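**Software engineer, manipulation (planning and perception)**
Kendley – Flondard group

We write the software that lets a robot arm deal with doors, trays, boxes and soft things that refuse to hold a shape. We would like one more person to write it with us. The group is 8 people, most of whom have at some point blamed calibration for something that was a sign error.

The job is mainly in Wustimlow, our planning and control stack. It takes in camera data, keeps an estimate of what is where, picks a grasp, plans a path to it and sends joint commands. Each of those verbs is a package, and every package has opinions about time stamps. Wustimlow has 186 open tickets. You will not be asked to close all of them, although it would be noticed.

**What you'd work on**

- Pose estimation near glass and other shiny surfaces. Our depth filter has a rich inner life and sees things in a reflection that we do not.
- Grasp planning for fabric. The present planner treats a bag as a box that has had a bad day, and you can probably do better.
- Merging fixed-camera and wrist-camera views into one world model, including the awkward stretch when the two disagree about a wall.
- Replay and logging tools. You should be able to load a failed run, step through it and see what the planner believed at the time. Right now you can load it.
- Collision checking against thin structures such as rails, brackets and trim.

The work happens on the floor as much as at a desk. Expect to spend half your week within a few steps of the arm, editing a config file on a laptop balanced on something that was never meant to hold a laptop.

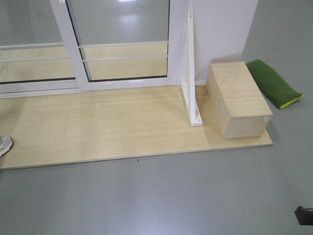
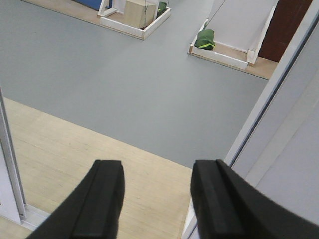
You would report to Shakuntala Upadhyay, who leads the planning side and reads every merge request, including the ones marked "trivial, please just approve." She will disagree with you in writing, politely and with line numbers. Most of us have come to enjoy it.

**What we need from you**

- Solid C++ or Python, and enough of the other one to fix a bug in it without making a speech.
- Comfort with frames, transforms and rotations. If you have a favorite quaternion convention, we ask only that you write it down.
- Some time spent with real hardware. A student project counts, and so does a hobby arm in the garage.
- The habit of writing a test before announcing that something is fixed.
- Clear written English. Our design notes are short and we'd like them to stay that way.

Experience with motion planning libraries, learned grasp policies or real-time control would help. A PhD is welcome and so is the absence of one. We don't ask for ten years with a tool that has existed for four.

**What you get**

Salary depends on experience and is stated in the first call, before anybody has to be brave about it. There is health coverage, paid leave and a budget for books and conferences. You pick your own editor and keyboard, within the limits of what the person next to you can stand to listen to.

The position is on site at the Suwannarat building. You can work from home 2 days a week, but the arm can't, so plan around it. Core hours start at 10 a.m. Nightly regression runs finish at 6 a.m. and there is no prize for being there to greet them.

**How to apply**

Send a résumé and one page about a bug you chased across more than one system: what you thought it was, what it was, and how long you spent being wrong. Our own record is 46 hours, and it was a unit conversion. Code samples are fine if you're allowed to share them. Please skip the cover letter that tells us you are passionate about synergy.

Candidates we'd like to meet get a phone call first, then an afternoon on site. The afternoon includes a walk through a real log, a pairing session on a small planner problem and a chat with the group over lunch leftovers. There is no whiteboard puzzle. We had one, and two of us failed it.

Applications are open through July. Mark them "Wustimlow" and send them to the Kendley hiring desk, attention Shakuntala Upadhyay. Everyone who applies gets an answer from a person.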